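Notebook > Home and Table > Small Repairs

February, by Yolotzin Alvarado

I wanted to write about my table for a long time, and now that it is finished I have no more excuse. It is a kitchen table, second-hand, from a farm sale near Kukitz. I paid 66 dollars for it and my neighbour Chibuzor Bassey carried the other end up the stairs. He said it was heavier than it looked. I had already learned this at the bottom step.

When I was a child we had only one table in the house, and everything was done on it. My grandmother rolled dough there, my father repaired radios there, and in the evening I did my homework between the two of them with flour on one elbow. So I have a habit of judging a home by its table. My first flat in this country had a folding one with a thin metal leg, and for three years I did not feel that I lived there.

The farm table had the opposite problem. The legs were very good but the top had been painted at least four times. The last colour was a brown like old gravy. I scraped one corner with a kitchen knife to see what was underneath, and I found green, then cream, then a grey that smelled bad when I warmed it. Old paint can contain lead, so I bought a test kit before doing anything more. Mine was clear, but please test yours, even if the seller tells you it is fine.

Then came the question of what the top should become. I went back and forth the whole month. Chibuzor was for bare timber with oil. I was for white, with timber only around the edge, because my kitchen has one small window and it faces a wall. 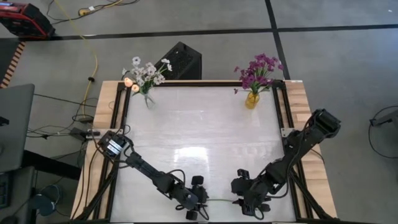

White top, light boards for the border.

White has a bad reputation among people who cook. They say it shows every crumb and every drop of tea. It is true, and for me this is a good thing. On the brown top I could not see the crumbs, but they were there, and I felt them with my sleeve.

I did the work on the balcony, in the mornings, before the heat. Sanding took the longest time. I started with a coarse paper and went too fast, and left a curved scratch near the middle which I had to chase for two days. A man at the hardware shop in Clovitz told me to draw pencil lines all over the wood and to stop sanding when the lines were gone. It is such a simple advice. I don't know why it is not printed on the packet.

After that I put on two coats of primer and three coats of enamel. Between the coats I rubbed everything with a very fine paper and wiped it with a damp cloth. The tin promised that it would be dry after 14 hours. Perhaps it is so in another climate. On the second coat I put my thumb there to check, and my thumbprint was in the paint until I sanded it away the next morning. Now I wait one full day and I keep my hands in my pockets.

For the border I used boards from a bed base that someone had left beside the bins behind the Fora bakery. I asked inside first, and they were happy that I took it. I cut the corners at an angle, as in a picture frame. Three of them closed nicely. The fourth has a gap where you could post a coin, and I filled it with glue and sawdust. I always sit at that corner, so that guests will not.

What I did not expect was how much I would care about the shine. In the shop you choose matt, satin or gloss from a little card, and on the card all three look like the same white. On a whole table they are three different pieces of furniture. I chose gloss because it is easy to wipe, and for the first week I thought I had made a mistake. In the evening the ceiling lamp was lying in the middle of my dinner.

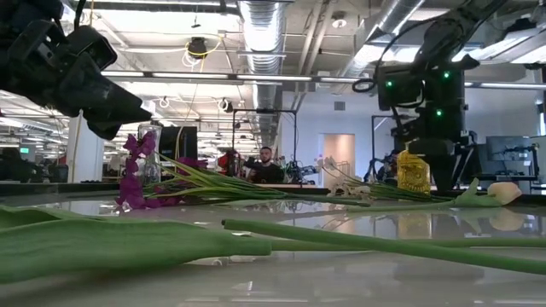

I solved it with a weaker bulb and a paper shade, which cost less than another tin of enamel. During the day I like the gloss very much. The small window has become almost two windows, and the kitchen feels one size bigger. My sister, who lives in Aasen and has opinions, told me on the phone that it would look like a hospital. Then she visited and asked me how many coats.

A few things about the care, for those who wrote to me after the last post. I wipe it with warm water and a drop of dish soap. I don't use the green side of the sponge, never. Turmeric must be cleaned the same minute. Hot pots go on a board, also when you are in a hurry. For the border I use plain beeswax, a very small amount on an old sock, and I will do it again when the wood begins to look thirsty.

Chibuzor still prefers timber with oil. He comes for coffee and puts his cup on the border, on purpose I think. He has now found a table for his own place, also brown, also heavy, and next month it is my turn to carry the other end.

Contact | © Yolotzin Alvarado | Back to top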